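Favden (software) 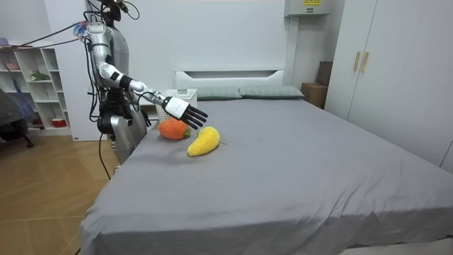
A humanoid robot with its hand near two plush toys on a bed.

Favden is a grasp planning package for humanoid robots, written by Shufen Wan and maintained by Condus. It takes a depth map and a list of detected objects, ranks possible hand poses, and passes the best one to the arm controller. Soft items are handled by a separate module, Xue, which estimates how far a surface will give under the fingers.

Version 2 replaced the original sampling planner with a learned one trained on 2,919 grasps. It also added support for the Orkalov message format. The planner retries a failed grasp up to nine times before returning an error.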